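Subject: Re: [grippers] Two-finger grippers on soft stuff, wrist cameras, and a question about tips
From: Vega Paredes

Hi Vaughn, hi everyone,

Sorry for the slow answer. I wanted to have a proper go at this before writing back, and then March got away from me, as it does.

Vaughn Kowalczyk wrote:
> We have the Besomero fingers on both arms now and they are fine on boxes,
> but on clothing I keep losing the edge. Before I order another set, has
> anyone compared them with plain metal tips on something thick like a
> sweatshirt? Also, do you get anything useful out of the wrist cameras, or
> is the head view enough? Ours seem to see mostly gripper.

So, tips first. We ran 200 grasps with each kind, all on gray fabric, and for thick cloth I'd say keep your money in your pocket. The Besomero ones did a little better on a single layer lying flat, but once there was any kind of fold to go for, I couldn't find a difference worth paying for. What helped us far more was lowering the closing speed and coming in at the end of the bundle with both arms. I used to go for the middle first and I wish I had back all the afternoons I spent on that!

On the cameras, I'm afraid my answer is a long one. The head view is lovely for deciding where each arm should go, and I'd never give it up. But when the fingers get down close to the cloth, you really want to be looking from the wrist. Yes, you lose a good piece of the bottom of the picture to the gripper body (ours is just the same), but the gap between the fingers is right there, and that gap is what you care about. The background is the other thing to think about. We have shelves full of bottles behind the table, and all that color gave the old cloth detector fits until we masked out everything past the far edge of the table. Take a look and see whether your views are much like ours: 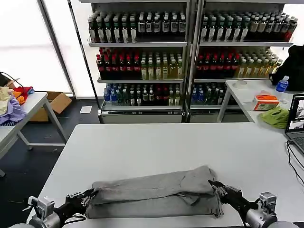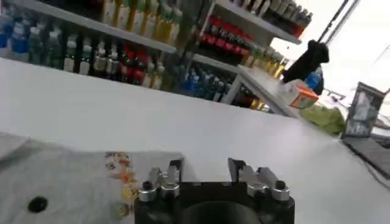
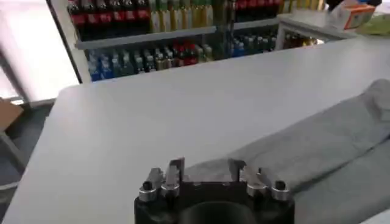
Head camera first, with both grippers on the gray cloth, then two wrist camera views with the fingers open.

If you compare the two wrist views you'll notice how much the shelves tilt in the first of them. That tripped us up for quite a while, and it's why the mask has to follow the arm pose. A fixed one will cut off part of the table sooner or later. Quinlan, our controller, hands out the pose with a delay of 20 milliseconds, and I had to account for that too before the mask stopped wandering. The exposure I simply locked at 4000 microseconds, and I've been happy with it, though your room may be darker than ours.

The masking script is on our Gitport page under "tablemask". It's a bit of a mess and the comments are partly notes to myself, but you are very welcome to it. If it complains about the calibration file, write to me directly and I'll send you mine so you can see the layout.

One question back to you: are you still closing on position, or did you switch to force? I'd love to hear what numbers you settled on for the thick stuff.

Warmly,
Vega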